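Home Forums Unanswered Tags Members Log in

Filed under: End effectors > Two-finger > Thin-walled objects

Two-finger gripper crushes paper cups, works on everything else

benchtop_rig

I am comparing two electric grippers on the same arm, a Grerier and a Damgaard, both with the stock metal fingers. The test set is light household items plus artificial fruit. The fruit is no trouble with either one. Paper cups are.

Picking from above by the rim, the Grerier completed 862 of 864 fruit picks at its lowest force setting. With cups at that same setting it folds the rim on most attempts, and after a few cycles the cup is too deformed for the pose estimate to be of any use. The Damgaard can be set lower but drops the cup if the arm accelerates at more than 70 percent.

Controller is a Wetell, position mode, force limit set in the gripper config. Is there a setting I have missed, or do I need different fingers? Photo of the cup pick is at the bottom of the page.

3 comments Share

flatpack_servo

Two separate problems.

First, the force limit on most electric grippers is a motor current limit. It does not cover the impact at contact. If the fingers close at full speed, the rim takes the momentum of the fingers before the limit has any effect. Drop closing speed to the minimum for the last few millimeters. On the Wetell that means splitting the close into two moves, fast to a pre-grasp width and then slow to contact.

Second, do not command full close. Measure the folded wall with calipers and command a width slightly under it. A paper rim needs very little squeeze to hold an empty cup.

If it still creases, fit soft pads. Bare metal fingers on paper give a small contact patch, and all of the load goes there. I used 26 mm silicone strips on a Flavberg gripper and left the force setting alone.

Also use a fresh cup for each run when you compare the two units. A creased rim is stiffer in some places and weaker in others, so the drop counts will not mean much.

5 comments Share

mk_tooling

get a suction cup

1 comment Share

Attachments (1) 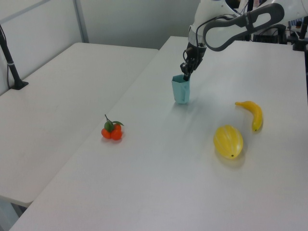
Cup pick by the rim, with the tomatoes, banana and melon on the table.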